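Sorting bin for gray blocks and orange cylinders, how do you keep it neat?

Posted by Karine Fehr, Druturville
1,230 views

Setting up a little sort-and-put-away table for the after school room. Gray blocks, each with a different hole in the top, plus some orange cylinders with numbers printed on the side. One light blue plastic bin for the lot. Trouble is everything ends up in a heap and the kids can't tell which block is which from the top. Blocks flat on the bottom first? Cylinders in the gaps? Budget is pretty much zero til December.
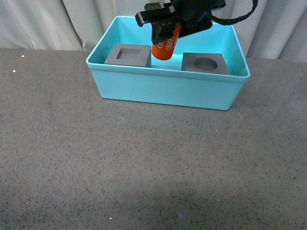 Do the blocks need a liner under them in the bin?

A thin piece of felt is plenty. Cut it a bit small so it doesnt ride up the sides, and pull it out when you wipe the bin.

To add to that, blocks hole side up, always. Square hole one side, round hole the other, leave a gap in the middle. Then a cylinder can go in between and you still see both holes. We had ours upside down for a whole term, what a pain, kids picking up every single one to check.

Don't stack. Second layer = heap by snack time.
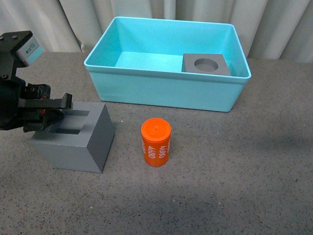 Afaf Abou Jaoude
Community Helper, 1,599 replies

Quick one, on my lunch. I'd take everything out of the bin before you start a round. Bin at the back of the table, blocks and cylinders in front, easy reach. Stand the cylinders up, they roll otherwise and you'll be under the table all afternoon. If you've got one with a slot in the top keep that near the front, ours always want that one first.

Numbers on the cylinders, I'd ignore them for the little ones. Older kids can put them in order or match them to a card. Do the cards in thick marker, pencil is useless after a week.

5 minutes at the end for putting away. Set a timer. Blocks first, then cylinders.

Lachance

get a bin with a lid. we got ours from Prinik, lid cracked but still fine for stacking on teh shelf

Karine Fehr

Thanks both, trying hole side up tomorrow. No lid for this bin but will look. Felt I have tons of.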